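Ticket 53: Bite label printer drops offline, jobs stuck in queue
Site: Dustow stockroom
Opened: June 10, 2022
Priority: Normal
Status: Closed, follow-up noted

Reported problem
Shipping labels sent from the Serkach order system stop printing partway through the morning. The printer shows Ready on its own display, but the packing desk PC lists it as offline. Turning the printer off and on brings it back for a while. Jobs sent during the outage stay in the queue and then all print at once, so the desk ends up with duplicate labels.

First checks
Printer self-test prints fine. Label stock is the right size and the sensor is set to gap, as it should be. Swapped the network cable for a known good one and moved to a different port on the wall plate. Printer dropped again the same morning. Ping from the desk PC failed during the drop, and ping from a second PC on the same switch got replies, but with a long delay on the first one.

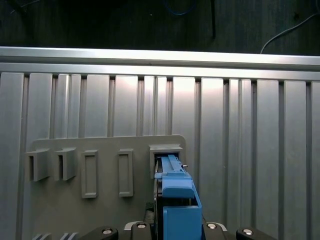

Cleared the queue, restarted the print spooler and asked the desk to send labels in small batches. No change. Batch size does not seem to matter. One drop came when nothing had been sent for a while, so load was ruled out as a cause.

Checked the printer's address. It was set by hand on the printer's front menu, and the number it was using falls inside the range the Dustow router hands out to other devices. Looked at the router's lease list and found the same address given to a handheld scanner. The scanner is only switched on when a delivery comes in, which fits with the printer working first thing and failing later.

What was changed
Set the printer to get its address automatically. Added a reservation on the router so it always gets the same one, ending in 50. Removed the old port from the desk PC and created a new one pointing to the reserved address. Turned off SNMP status on that port, as it can mark a printer offline when it is only slow to answer. Sent 8 test labels from Serkach. All printed, no duplicates.

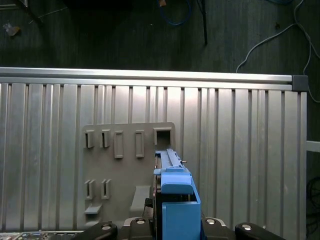
Blue part held up to the gray board on the ribbed panel.

Update from site
Printer stayed online through the next delivery with the scanner on. The desk reported a new problem: labels now come out shifted down, with the bottom of the barcode missing. Text at the top is fine.

Removing the old port had also reset the driver preferences to the default page size. Set the label size back in the driver, then again under Printing Defaults so it applies to every account on the PC and not only the one logged in. Ran a media calibration from the printer menu. It fed 3 blank labels and stopped. Next label was in the right position and the barcode scanned.

Serkach keeps its own copy of the page size. If the shift comes back for one user only, open the print template in Serkach, choose the printer again from the list and save. It will not pick up the new size until that is done.

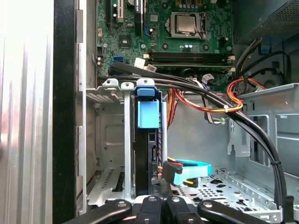

Jelgate Desktop and Print Support

Left to do
The second packing PC still has the old port. It is not used for labels at the moment, but it will fail if somebody tries. To be changed on the next site visit.

The Dustow router has no list of which addresses were set by hand. The time clock and the office copier may have the same problem. Both need checking, and reservations added if so. A separate ticket has been opened for this.

Label driver is one version behind. Left alone for now. Review in October with the other driver updates.

Closed with agreement from the desk. Reopen this ticket if the printer shows offline again, and note whether the scanner was on at the time.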